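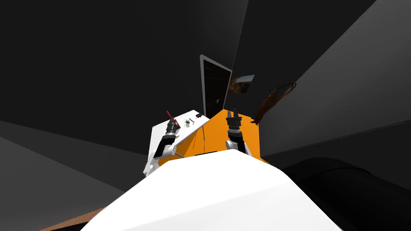
Final report, Information Security Practice
Clutemby College, Friday, December 15, 2023
Topic: Password reset calls and the help desk at a small water utility

1. What we looked at

How a help desk decides that the person on the phone is who they say they are. Narrow topic, on purpose. Our first proposal was "security at utilities", and it came back with one word on it (Narrower). So: resets by phone, one organization, one term.

The organization is called Gosselin in this report, which is not its real name. It supplies water to Erton and the farms north of it. Office staff, field crews, a control room, and a help desk shared with the town offices. They let us read the ticket records and sit in on calls, on condition that we take no names and keep no recordings. Control room systems were off limits and we did not ask twice.

2. Why resets

Reading for weeks 2 to 4 was mostly incident write-ups. A lot of them start with a phone call. Somebody rings the desk, says they are locked out, sounds stressed, gets a new password. After that the attacker is just a user. No malware needed for that part.

Water makes it worse in one way. Field crews really do call from strange numbers, really are in a hurry, and really have forgotten the password, because they log in from a truck maybe twice a week. An attacker's story and a normal Tuesday sound the same.

3. Method

Read the tickets first. Gosselin exported every reset ticket since March, 270 in total. Names and phone numbers stripped out before we got the file. Each ticket has a free text box where the agent writes how the caller was checked. We sorted them by what that box said.

Then we listened. 31 live calls, over several visits. We had a sheet with tick boxes (called back? asked for employee number? asked a manager?) plus space for notes. The sheet was redone after the first visit as it had no box for "agent knew the voice", and that turned out to be common.

Then short talks with the agents, at their desks, between calls. Not real interviews. We wrote up notes the same evening, mostly.

No test calls. We wanted to do them, the ethics form said we would need consent from each agent beforehand, and an agent who has consented is an agent who is waiting for it. Dropped.

4. What the written rule says

The rule is one page. Ask for employee number. Ask for date of birth. If the account is "sensitive", hang up and call back on the number in the staff directory. There is no list of which accounts are sensitive. The page refers to an Appendix B. We asked for Appendix B. There isn't one.

Employee number is printed on the ID badge and also on the door rota in the vehicle yard. Date of birth, well. The staff newsletter does birthdays, day and month only, but still.

5. What happens on calls

Four patterns, going by the notes and what we heard.

Known voice. Agent recognizes the caller and skips the questions. Friendly, fast. Agents were open about it. One said asking a man for his birthday after taking his calls for years would feel rude.

By the book. Both questions asked, answers checked against the screen, reset done. Most common with newer agents.

Half book. Employee number asked, date of birth skipped, usually when there was a queue or the caller was clearly outdoors.

Call back. Rare. Every time we saw it the agent decided on their own feeling that something was a bit off. In each case the caller picked up on the directory number and it was fine.

We are not giving percentages for the tickets. The text box is too loose. "Verified" on its own could mean any of the above, and an awful lot of them say "verified" on its own. We tried two passes of sorting and the passes did not agree with each other well enough, so a table would look more solid than it is.

6. The ticketing tool

Gosselin uses a tool called Mostar, bought by the town and shared. The verification box in Mostar is optional. You can close a reset with it blank. There is a setting to make it required, and it can also be a drop-down menu in place of free text. The desk lead knew about the setting but only the town can change it, and the request has been in since before we started.

Also: Mostar mails the temporary password to the user's manager if asked to. Good feature. Off by default. Agents had mostly not heard of it.

New hires get up to four hours on resets in their first week, and then nothing later. No refresher. The training slides still show the old tool.

7. Suggestions

Write Appendix B. Even a short one. Control room, payroll, anyone who can change other people's accounts.

Make call back the default for field crews. They all carry a work cell and the number is in the directory. Cost is a minute or so per call, and agents we talked to did not mind as long as everybody has to do it. What they mind is looking like they picked on someone.

Drop employee number as proof. It can still be used to look the person up.

Turn the box in Mostar into a menu, required.

Temporary password to the manager at night and weekends. We are less sure about this one. Managers sleep too, and a crew at a burst main at 3 am cannot wait. Maybe the shift supervisor instead. Needs to be talked through with the crews, which we did not do.

8. Problems with this study

One desk. Small. Agents knew we were listening and very likely were more careful then usual, so the half book calls are probably undercounted. All our visits were in daytime hours. The night calls go to a contractor and we have no idea what the contractor does. That is a big hole, probably the biggest one.

We also never talked to callers. Would have been useful to hear how annoying the checks are from the truck end.

The sorting of tickets should have started earlier. It was planned for week 5 and began in week 8 because the export came late and then came again in a different format, with dates and times squashed into one column. Fixing that ate most of a weekend.

9. Work split

Group of 4. Ticket sorting was shared by two of us, the listening visits by all of us in pairs. Background reading and section 2 by one person, sections 4 and 6 by another. Editing was done in one long sitting the night before the deadline, so the style jumps around a bit, sorry.

10. Handed in with this report

Tick sheet, both versions. Sorting rules for the ticket notes. Signed permission letter (paper copy, in the course office). The ticket file itself is not included and was deleted from our laptops on the agreed date. Gosselin has recieved a shorter version of sections 5 to 7 without the quotes.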